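Recording wrist-camera demonstrations for a bagging task

These are the steps we follow at Forkthorpe when we collect examples for the Zundska policy. They assume the arm is calibrated and the Trondau recorder is already running on the workstation.

Start with the camera settings. Fix the exposure and white balance before the first episode and leave them alone for the whole batch. Auto exposure hunts badly when dark, shiny material comes close to the lens, and the brightness jumps end up in the training data.

Put the arm in its home pose and press record. Wait 2 seconds before moving. Guide the gripper toward the material at a steady pace, close the fingers, lift, and carry it to the drop point.
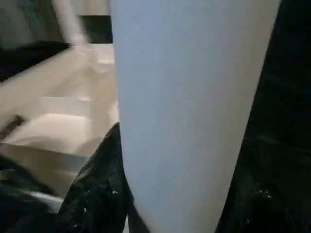
Keep episodes under 30 seconds. If you miss the grasp, try again in the same episode and tag it "retry" when you save. Retries are useful as long as they are labeled. Delete an episode only if the arm faulted or the recorder dropped the wrist stream.

Change the starting position of the material after every episode. Move it, turn it, or crush it into a new shape. Record 16 episodes, then stop and play back the first and last ones at half speed. Check that the joint readings and the video line up. An offset of more than two frames means the clocks need to be synced again before you go on.

When the batch is done, copy it to the Thomas share and fill in the task name, operator initials and camera settings. Leave the raw files on the workstation until the upload check has passed.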